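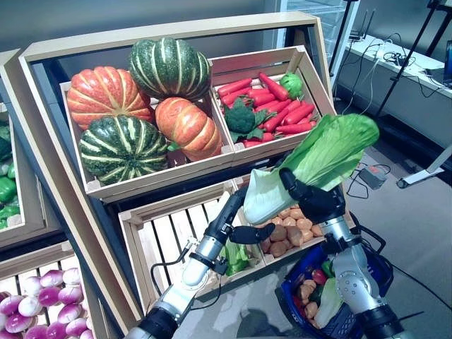

Grasp planner notes, March 30, 2020

I spent most of last week moving the grasp planner from Prenetti, our old sampler, to Tollon. The main reason was leafy produce. Prenetti fits a box to the segmented points and closes on the short axis. For potatoes that works. For a napa cabbage the leaves stretch the box, the center lands too high, and the fingers close on leaf.

Tollon scores contact patches instead and weights them by local stiffness, guessed from the class label. It now picks the base of the cabbage in most runs. A plan takes 65 ms, up from about 40, with the candidate cap set to 700. Raising the cap further bought nothing I could measure.

Two problems remain. Carrots in a heap still come back from segmentation as one object, greens included. I relabeled 271 masks by hand and the split is better, but not good. Also, the two arms share one collision world, and the update lock stalls the left arm whenever the right one replans. Strand has a lock-free scene buffer that might fix it.

The replay set is at 2,236 grasps. Config changes are in the Hosard branch. Don't merge it yet, the gripper offsets are still hardcoded.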